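Search tickets and articles Search

Second pair of arms: budget query
Opened Sunday, April 16, 2023
Status: waiting on purchasing

Hello all, and sorry for the long one! We've been asked to put in our bid for the Drorow room before the November round, and I'd like to get it right this time (last year's went in without any spares at all, and we paid for it in waiting).

What we're after is a second two-arm bench from Kütt, the same as the one we have, with 3 spare grippers and 5 camera brackets. Hitau have quoted 21 working days for delivery, or 7 if we take the arms without the enclosure, but then we'd have to build the walls ourselves and I'm not keen.

My real question is the whiteboard and pen work. Do small boards and marker pens come under equipment or consumables? The form won't let me save the line either way, it just goes back to the first page. I've tried it in two browsers now.

Writing and drawing on the small board, both arms over it:

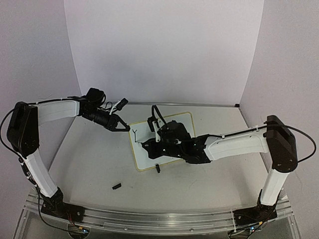
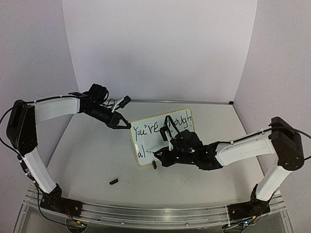

Truvville: put the boards and pens under consumables, and leave the supplier box blank until the line has saved, then go back and fill it in. The spare grippers do need their own quote from Hitau, so please attach that before you send the bid.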